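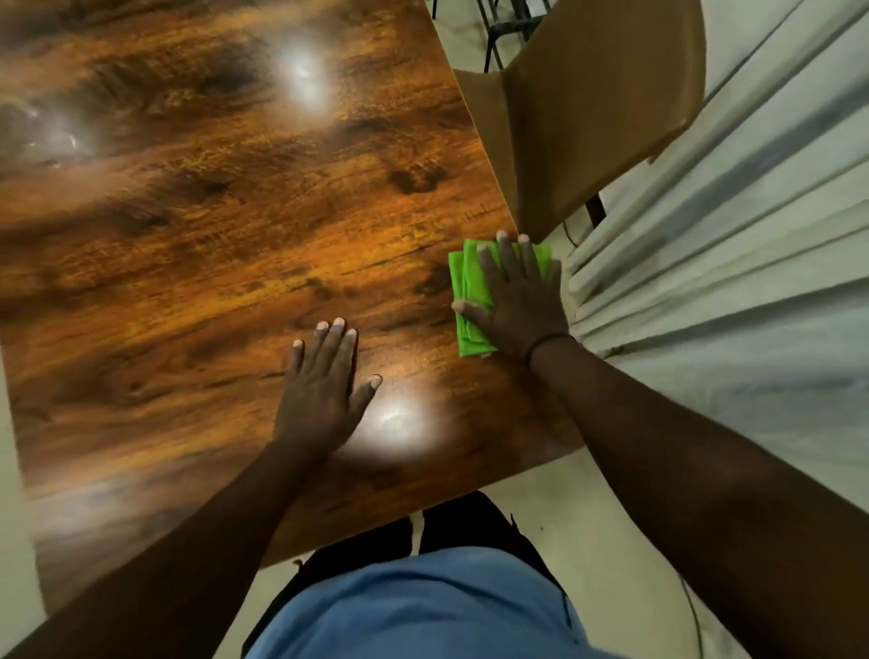 Nous ouvrons l'atelier au public un mardi de décembre et la direction d'Idard a décrété que notre bras Stakov essuierait une table devant les visiteurs. Pas visser, pas souder : essuyer une table. À la main, le geste tient en peu de choses, un chiffon microfibre vert plié en pavé, la main droite qui appuie dessus, la gauche à plat sur le bois, et la partie du cerveau qui s'en occupe pense au déjeuner. Le bras, lui, y pense beaucoup trop. Il appuie comme s'il voulait retrouver l'arbre.

Ce qui me bloque, ce sont les reflets. Le plateau est brillant, les plafonniers s'y voient en grosses taches blanches, et la caméra les prend pour de la saleté. Hier le robot a frotté la même ampoule jusqu'à 40 fois avant que quelqu'un ait pitié.

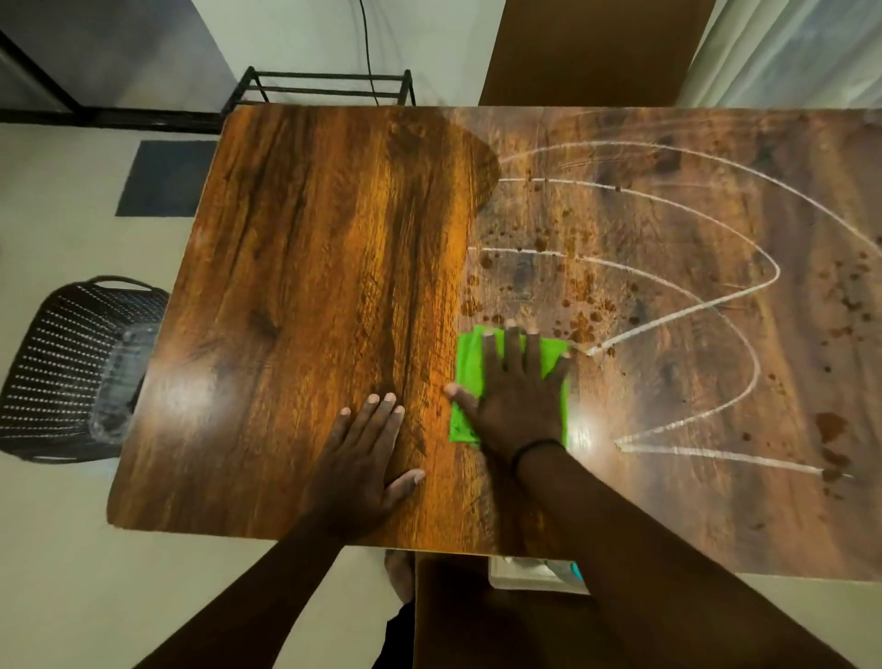
Deuxième souci, la mise en scène. Il faut que le public voie la différence entre le sale et le propre depuis le fond de la salle, et que ça se rejoue toutes les 9 minutes sans vider un placard de produits. Quelqu'un a déjà monté une démo pareille ? Je prends aussi les récits d'échec.
bras_casse

Pour les reflets, filtre polarisant sur la caméra, et coupez le plafonnier au-dessus de la table. Ne perdez pas votre semaine sur le logiciel, j'ai perdu la mienne. Côté pression, mettez une mousse entre l'outil et le chiffon : la table pardonne mieux et les visiteurs croient à de la délicatesse. Pour le sale, un voile de produit blanc avec des gouttelettes brunes dessus, ça se lit de loin. Le brun seul disparaît dans les nœuds du bois.
vernis_mat

Chez Schmieder on avait fait ça en salle 218. Le robot a très bien nettoyé. Il a ensuite nettoyé la brochure d'une visiteuse. Prévoyez une barrière.
tournevis1422

Pourquoi ne pas lui faire servir le café, les gens préfèrent.
lulu_brisach

Merci, filtre commandé et plafonnier condamné au ruban adhésif. Le café, on a essayé l'an dernier, c'est pour ça qu'on essuie.
bras_casse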